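Been asked by three people now what I think of the Plullo hand service, so a thread. I paid for it myself, nothing below has been seen by them first, and yes I have muted the forum.

For anyone new: Plullo rents you robot hands plus a person. The hands go on your arms, the person (ours was Nidia Echeverri) spends a while teaching them your particular rubbish. You pay by the month. I signed in February in a moment of weakness.

The brochure says "any household object". I read that as a dare.

My actual job is returns sorting for Grellgate, who sell clothes and gifts online and get a depressing share of both back. A hand that can pick up a boxed thing is no use to me, I have a conveyor for that. I need the floppy stuff.

The quote was for 600 taught grasps and 600 practice ones after that. Same number twice on two lines, which I queried as a typing error. It wasn't one. They were very patient about it.

So: hat, shirt, flower. Nidia let me pick. 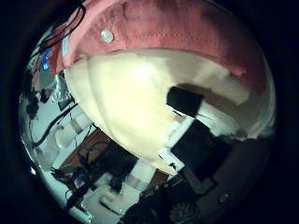
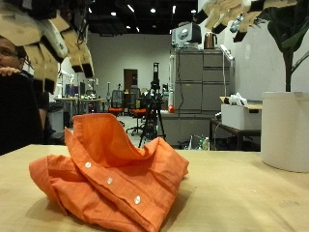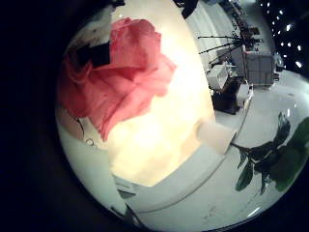
Good news first. Fit is better than I feared. Fingers move without that horrid little shiver my last set had, and the joints are easy to get at with a normal screwdriver and a bit of bad language.

The wrist cameras are worth having. You get a fisheye view from right inside the grip, which makes everything look like it's being viewed by a nosy goldfish, but you can see where a finger meets cloth. I've had dearer kit where you were left guessing.

The teaching software is called Rindance. I asked Nidia who named it and she changed the subject.

Rindance logs every try and gives it a score. Mine gave one attempt a score of 3272. Out of what? The manual doesn't say. The help page links to the manual.

I've decided 3272 is very good and have told my boss so.

Shirts remain the enemy. Teach it a neatly folded one and it learns neatly folded ones. Customers do not send back neatly folded ones. If you're buying this for clothing, insist on doing your teaching with things dumped in a heap from day one. I lost a lot of paid time finding that out.

Hats I'd call promising. They hold a shape, more or less, so there's something for the fingers to argue with.

Flowers were me being awkward -- we do sell a few -- and I'll leave those out of my verdict until I've had longer with them.

Someone replied asking about support. Phone line is staffed in the morning, UK time. After about two you get email. The Abu Hammour office picks up some of the slack and, in my experience, they're the ones who know things. Ask for them.

Spare fingertips are sold in packs only. You cannot buy one. I need one. I now own a pack.

Price: almost 500 a month for the pair with teaching included, less if you sign for longer. I didn't sign for longer. I've been married to a photocopier lease before and I know how that goes.

Would I recommend it? If your objects are soft and odd and you've got somebody with the patience to sit and teach, yes, with a sigh. If you mostly handle boxes, buy a suction cup and go home early.

If you do get a trial, ask them to show you the reset procedure before Nidia or whoever leaves the building. It's four buttons and they have to be held in an order that I have written on my arm.

Plullo, if you're reading: a single fingertip. In a small envelope. I'd pay the postage.

Will add to this when I've got the shirt numbers. Replies open, be nice, no I don't know if it can fold a fitted sheet.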